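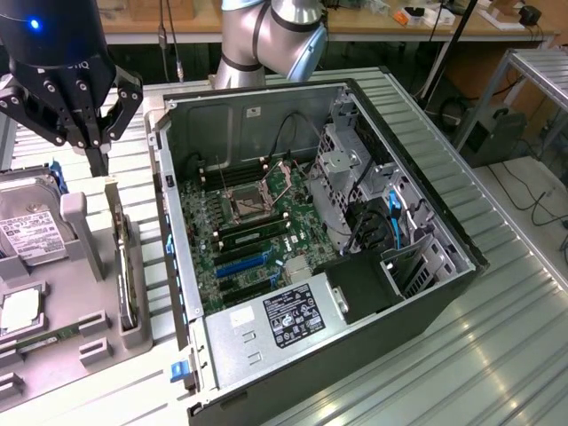 **Card blanks warping after I glue the top layer on – what am I doing wrong?**

Posted by Juraj Bartoš, September 24, 2021

Hello all, I'm fairly new to papercraft so please be gentle! I've been making a big batch of birthday and thank you cards for my sister's shop, and every single one of them is curling. I use a 300gsm white card blank, then a piece of patterned paper on the front, then a smaller panel with the greeting stamped on it. They look lovely for an hour or so and then the front starts to bow, like a crisp. By the next morning they won't stand up properly, and two of them have little bubbles under the patterned paper as well.

The glue is a white PVA from Brurkex, the one with the orange nozzle. I squeeze it on in a zigzag and spread it with an old bank card. I've tried putting them under a pile of cookery books overnight and it helped a bit, but as soon as they came out they started curling again. The blanks are from a cheap multipack and the patterned paper is Guérin, quite thin but gorgeous, and I really don't want to give up on it.

I've got 13 more to make and I'd like them to be flat. Should I be using less glue, or a different glue, or is it the paper? I do have a roll of double-sided tape somewhere but I always get it on wonky and then can't shift it. Also, can I rescue the ones I've already done or are they for the bin?

---

**Charalambos Michailidis**

Oh, I feel your pain, I did an entire set of wedding invitations like this (my cousin's, and she was very nice about it, which somehow made it worse). It's the water in the glue. Thin paper soaks it up and stretches, then it shrinks again as it dries and pulls the card along with it. The zigzag won't be helping, as you get a thick wet line in one place and next to nothing in the next, and that'll be your bubbles.

Keep the Guérin! I use it all the time. What I'd do is this:

- Put the PVA away for the big layer and use a dry adhesive. A tape runner is easiest. Mine is a Pasano and I've had it for years, I just buy the refills.
- Go right along all four edges, as close as you dare, then put a cross in the middle.
- Trim the patterned paper a touch smaller than the front, say 2 mm on each side. If it goes right up to the fold it will tug every time the card is opened.
- Check the grain. Bend the paper gently one way and then the other, and the easier way is with the grain. You want it going the same way as the fold on your blank. I ignored this for ages and I was daft to.

For wonky tape, only peel back a corner of the backing at each end and fold it out so it sticks out like a little tab. Line the paper up while the rest is still covered, press the corners down, and then pull the backing out from underneath. You get loads of time to fiddle about.

The greeting panel is fine with wet glue if you like it. Four tiny dots, one in each corner, and leave it alone.

As for the ones you've made, turn one over and glue a plain piece of paper on the inside of the front, with the same PVA, spread thin. It pulls the other way and evens things out – not perfectly, but enough that they'll stand up. You can write the message on it too, so it looks as if you meant it. Put baking paper on both sides before they go back under the cookery books and give them a full day this time.

---

**Lefteris Politis**

Glue stick. Cheap one. Never had a curl in my life.

---

**Panagiotis Alexiou**

I'd go along with nearly all of what Charalambos said, but I don't get on with tape runners, mine always jams or leaves a stringy bit hanging off the end. I use double-sided sheets instead. You stick the sheet to the back of the patterned paper before you cut anything, then cut your panels out of that, and the glue goes exactly to the edge every time. It does cost more, so for a big batch have a look at the price first.

One other thing, where are you keeping the blanks? I had mine in the utility room next to the dryer in August and they were bent before I'd even opened the packet. They live in the wardrobe now, flat in the wrapper, under my jumpers. Might be worth laying a bare one on the table overnight to see if it curls by itself. If it does, it's the multipack and you can stop blaming the glue!

Glue sticks are all right on small bits but I find the corners lift after a few months. Sorry Lefteris.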